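Who holds the debt of Porkton?

The district of Porkton will repay the last of its harbour bonds in 14 years, if the present schedule holds. Under the terms agreed with its lenders, 43 per cent of local revenue goes to debt service before any department receives its share. The remainder pays for schools, roads, water and the wages of the district's own staff.

The bonds were issued to deepen the channel at Sarport. Two were sold, both at a fixed rate, and both were guaranteed against port fees. The fees fell short in the first year of operation, and the guarantee passed to the general account. The council approved that transfer in a July sitting. The minutes record the vote but give no figures.

Quentin Marty, who audited the accounts for the neighbouring district of Bailly, considers the transfer lawful but badly drafted. "The clause says the general account shall stand behind the fees," he says. "It sets no ceiling and no end date. A lender will read that in the widest way, and a court would probably agree."
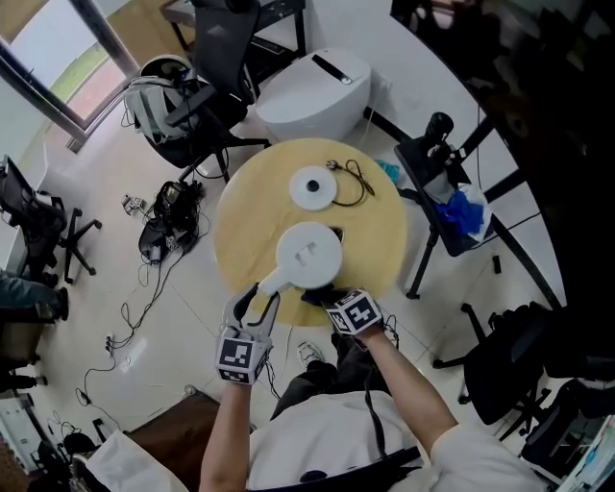 Can the district refuse to pay?
It can suspend payment for one quarter, after which the lenders may collect directly from the port. A longer suspension requires the consent of the national treasury.

Sandrine Brunet, a councillor for the Treta ward, has proposed a different course. Her motion would ask the lenders to extend the term and lower the yearly charge. The total repaid would rise. Her argument is that the district cannot maintain its water mains on the present allowance, and that deferred repairs are a form of borrowing which appears in no ledger.

The finance office disagrees. Its written reply states that an extension would be treated as a change of terms, and that the guarantee would then have to be renewed in full. Brunet answers that renewal is the point at which a ceiling could be written in. 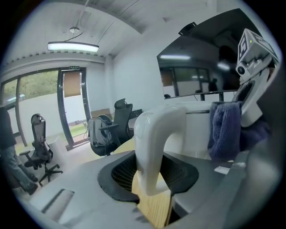
A towel hung over a ledge.

The motion has been referred for legal advice. The council has asked for an opinion on two matters: whether the original guarantee can be capped without the lenders' consent, and whether residents are entitled to see the full bond agreement. At present only a summary is open to inspection, at the district office in Porkton, between nine and noon.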